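Bandeo fingers vs. stock Pledel fingers on the hand-held gripper
Grippers and end effectors > Comparisons
4 posters in this thread

volkan_isik
Posted 9:12 am

We have two finger sets for the hand-held gripper and I have to pick one before we print more. Set one is the stock Pledel fingers with the flat pads. Set two is the Bandeo design, which is longer and has a softer pad. Same camera, same mount, same controller settings for both. The test objects are the white domed containers, plus a small metal case.

So far I have 2,363 logged grasps across both sets. Stock fingers slip more on tapered walls. Bandeo fingers slip less but take longer to close and the tips flex when the load is off center. 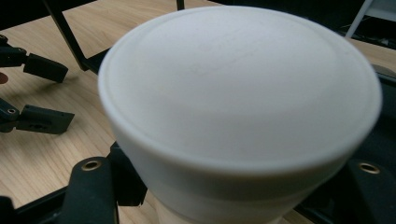

Slip on the taper is the number I care about most. I count a slip when the object moves in the fingers after the controller reports a stable grip. The wall gets narrower going down from the rim, so a flat pad touches along a thin strip unless the finger can tilt a little. I have been approaching from above, one finger on each side, and the rim covers a lot of the camera view by the time I close. Would you change the fingers first or the camera angle first?

zuniga_fan
Posted 9:40 am

Camera angle. If the rim is blocking your view, your slip numbers are partly operator error. I ran the Zúñiga wrist mount for a season and tipping the camera back a few degrees made a bigger difference than any pad I tried.

eteuber
Posted 10:05 am

I disagree. He said same camera and same mount for both sets, so the view is equally bad for both. The comparison still holds. Move the camera now and he has to throw out the log and start over.

What is the closing force, Volkan? And are you wiping the lids and walls between runs? Any dust on a smooth white finish will change the friction.

volkan_isik
Posted 10:31 am

Force limit is 70 percent on the controller for both sets. I wipe the walls at the start of a session but not between grasps. The lids have smudges and light scuffs on them, and I have not treated that as a problem because the pads don't touch the top.

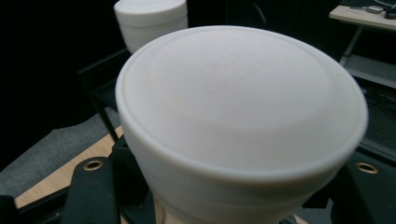
Test order I am using now

1. Stock fingers, container on the bare table, straight down approach.
2. Stock fingers, container on the rack.
3. Bandeo fingers, same two positions.
4. Both sets on the metal case, gripping the edge only.

cena_bench
Posted 11:18 am

Your order is going to bite you. You always run stock first, so the operator is fresh for stock and tired for Bandeo. Swap sets every block. We had this with the Cena arm and the second set always looked worse until we mixed the order.

Also, 70 percent is high for a soft pad. Try a lower limit on the Bandeo set and see if the tip flex goes away.

eteuber
Posted 11:26 am

Agree on the order, not on the force. If he lowers it for one set he is comparing two things at once. Finish at 70, then do a separate force sweep.

zuniga_fan
Posted 11:50 am

Fine, but I still say the view matters. Compare it with a low object. Nothing tall between the fingers and you can see both pads the whole way in.

volkan_isik
Posted 2:47 pm

Fair point. With the jaws open over bare table I can see the inner pads on both sides and judge the gap easily. With a container in there I am going mostly by feel.

I did 79 more grasps after lunch with the sets swapped every block. Stock still slips more on the taper, but the gap between the two is smaller than it was this morning. I have not started the force sweep. 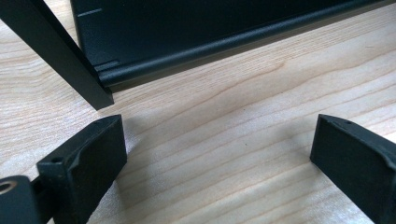 Jaws open over the table, black metal enclosure behind.

cena_bench
Posted 3:02 pm

Smaller gap is what I would expect. Keep the old blocks in a separate file and don't average them with the new ones.

eteuber
Posted 3:15 pm

Please log closing time along with slip. If Bandeo only wins by a little on the taper and is slower on everything, I would stay with stock and change the pad material.

volkan_isik
Posted 3:33 pm

Closing time is already in the log. I'll post both columns when the metal case runs are finished, probably in February.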